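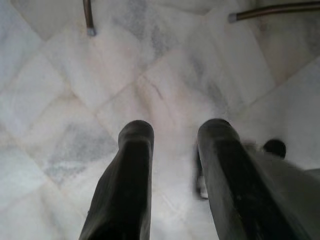
Bivard support say the fingers on my gripper only need re-homing. Do they?

Community > Robots > Grippers > Setup and care

tapedtogether
I've re-homed it 3 times now and I'm getting quite good at it. The gripper still isn't. It will pick up a box all day, but anything thin goes in crooked or gets dropped on the marble, which is unforgiving. The right finger is scuffed and seems to arrive a moment after the left. Grip force is set to 76 per cent because the last person set it to 76 per cent. Do I need new fingers, or new expectations?

2 comments

sump_and_circumstance
Scuffs are mostly cosmetic. Power it off, then wiggle each finger by hand. If one has more play than the other, it's the mounting screw or the pin behind it. Mine had backed out after roughly 480 hours. Clean the threads, put on a drop of medium threadlock, tighten to whatever the manual says, and home it after that. Homing with a loose finger just teaches it the wrong zero, very precisely.

If they're both tight, wipe the tips with isopropyl and try a strip of paper between them. It should drag evenly. If it slips out on one side, swap the pads – on the Duketau set you have to change both or they won't match.

Also turn the force down. It's bending something.

14 likes

oldbelt
had same thing on the Irker, turned out to be cable. never found out which one

1 like

This site uses cookies to remember your settings. Accept | Manage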